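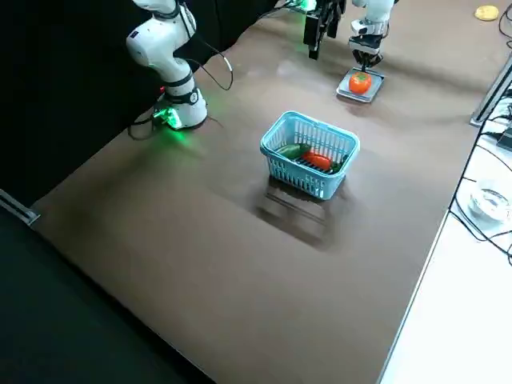

Gripper open over the toy tomato on the metal tray, with the blue basket nearby.

Prultska Hand Controllers and Recorder: Do You Need Them?

Prultska sells a pair of hand controllers and a recording program for people who want to teach two robot arms a job by steering them through it. The pitch is that anyone can do it after lunch on the first day. I had the set for most of September, and I have my doubts about "anyone," and a few about "first day."

The price is $711 for the pair, software included, arms not. That sounds fair until you learn that the mounting plates, the longer cables and the foot pedal are sold apart. I bought the pedal. You will too, unless you like letting go of a controller every time you want to stop recording.

My test job was toy vegetables, a basket and a small metal tray. Move the tomato between the basket and the tray without throwing it or crushing it. It's a dull job, and dull is what I wanted. If a kit can't get you through a plastic tomato it won't get you through anything you care about.

Steering is the good part. The grippers follow your hands closely, and the slow mode, which scales your movements down, is the best thing in the box. With it on I could hold an open gripper over the tomato and lower it with very little wobble. With it off I overshot most of the time. The manual calls slow mode a beginner setting. I'd leave it on for good.

What I couldn't get used to is having no feel. The controllers buzz when the gripper meets something, but it's the same buzz for a light touch and a hard squeeze. You end up watching the fingers instead, and from where you sit one arm is often in the way of the other. I leaned over a lot. My neck has opinions.

Then there's the recorder. Each run is saved on its own, and you mark it keep or toss. Fine so far. But there's no undo on toss, and the two buttons sit side by side. I made 66 runs I was happy with and lost nine of them to my own thumb. Support answered quickly and told me to be careful.

The box says a learned task will succeed 81 percent of the time "with typical data." I could find no page that says what typical means. How many runs? With the tomato always in the same spot, or moved? Which vegetables were in the basket with it? Those things change the result more than the controllers do, and a number printed without them doesn't tell a buyer much. My own trained version did well when I set things out the way I had in the recordings and poorly once I turned the tray or shuffled the basket.

You can fix some of that by recording more variety, and the manual does say so, on its second to last page. Start there. Change the tray angle, change what lies next to the tomato, and do it from your first run.
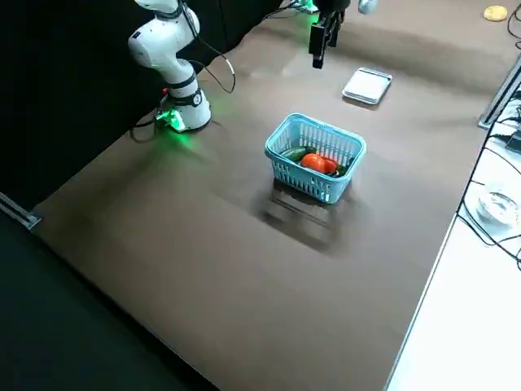

Dela Quaye wrote in to disagree with me on this point: Mixing things up from the first run is how I wasted a week. My early runs were sloppy, and sloppy plus varied taught the arm nothing. Get smooth with one layout, bin those runs, then vary.

Fair enough, and I'd try it that way next time. It does mean the real setup time is longer again than the one on the box.

If you already own two arms and you've been pushing them around by hand, the controllers are a step up. If you're still deciding whether remote steering is for you, borrow a set first. At full price I'd wait for an update that moves the toss button.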